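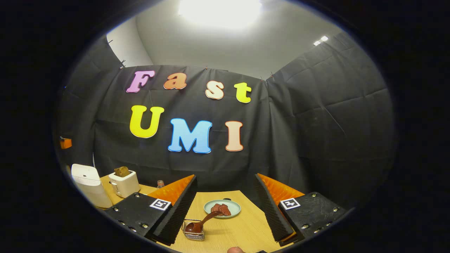
The breakfast table, between the fingers

The Pause

Aminu Ajayi had recorded 969 demonstrations when Adeleke asked him why he stopped before the spoon.

"I don't stop," Aminu said.

She turned her laptop so he could see. She had plotted the speed of his hand over one morning's work, each recording a thin gray line laid over the others. They all rose at the start, came down near the basket, and then most of them dropped flat to the bottom of the plot before rising again.

"That's you," she said. "Just before you close the fingers."

"For how long?"

"Half a second. Sometimes more."

He looked at it for a while. He had been working at the Kotari lab in Tindenville since March, and the job was simple to explain to his mother, which he liked. He held the gripper by its handle and did small kitchen things with it. He moved a spoon from a wire basket to a green plate. He put bread in the toaster. The camera on the gripper saw what his hand would have seen, and the little square markers on the fingers told the software how wide they were open. Later all of it went into a model, and the model was put on an arm in the next building that had never been anywhere near the table.

The arm was called Nondine. Aminu had visited it twice.

"Is it bad?" he asked.

"I don't know yet," Adeleke said. "Come and watch."

They walked over with their coats on. Nondine stood at a table with the same kind of plate and the same kind of basket. Someone had laid out a spoon. Adeleke started the run from a keyboard and sat down on an upturned crate.

The arm went out toward the basket. It was quicker than Aminu expected. Then, with the fingers open on either side of the spoon handle, it stopped.

It did not look broken. It looked like a person trying to remember a word. Then the fingers closed and the spoon came up and went onto the plate.

"Again," Adeleke said, and ran it again.

On the third try it stopped and did not start. The fingers stayed open around the handle. Adeleke let it stand there until the time limit shut it off.

"When it holds still, the picture doesn't change," she said. "It looks, it sees what it saw before, and the answer is still to hold still. You had some reason to get moving again. It doesn't have your reason."

Aminu nodded. He was thinking about the handle. It leaned out toward the plate, and if he came in too low he knocked the plate with the finger, and then the recording was no good and he had to reset everything. So he checked. He had not known he was checking, but now he could feel it in his wrist.

"I was making sure of the angle," he said.

"I thought it might be something like that."

"I could stop doing it."

"Could you?"

He said he would try.

The first morning he tried, he hit the plate over and over. He had the overhead light in his eyes and the gripper felt heavy. He drank some water and moved his feet farther apart. By noon he found that he could do the checking on the way in, while the hand was still moving, if he started higher and came down along the handle instead of across it. It was a longer path. It did not have a stop in it.

Adeleke had cut the pauses out of the old recordings that same morning, with a script. She had two piles now, his old work trimmed and his new work as it came. She wanted to train on both and see which was better. The plan had always been 2000 demonstrations, and she said they would still make 2000, but it would take longer now that she was splitting them.

"Which do you think?" Aminu asked.

"The script is cheaper," she said. "I'd like it to be the script."

He went on. In the afternoons the black cloth behind the table went soft and gray to him and the big letters on it stopped being letters. He thought about other places he might pause. At the door of his apartment he stood with the key out. On the stairs he put a foot down and waited, very slightly, before he trusted it. He had slipped on a stair once, years ago, in another house. He did not mention any of this to Adeleke, who would have wanted to plot it.

When the new model was ready she ran both of them, 5 tries each, and then a longer set while Aminu was at lunch. The trimmed one no longer froze. It also bumped the plate, often enough that the spoon went on the floor and she had to keep getting up. With the pause gone it came straight in across the handle, the way he always had, with no moment in which to fix anything.

The new one went in high and came down along the handle. It missed 2 of the long set. She wrote that in the log and wrote the other number beside it.

"So it wasn't the script," Aminu said.

"No."

"Sorry."

"It's a result," she said. She was typing. "I need you to do the toast next. You stop before the toast too."

He went back to his own building. Someone had moved the basket a little to the left — he put it back. He picked up the gripper and opened the fingers and looked through them at the bread.

Filed under: Short Fiction, Robots & Machines, Work

3 comments

marlpit
I teach beginners to drive and I see the stop before the turn all day long. Liked the stairs part best.

Oda K.
Would have read more about Adeleke. Does she ever pick up the gripper herself? I kept waiting for her to have a go and find out where her own pauses are.

tenpenny_r
I used to label data for a living and the part where the letters stop being letters is right. I didn't follow why the trimmed version knocked the plate until I read that paragraph a second time, but it makes sense.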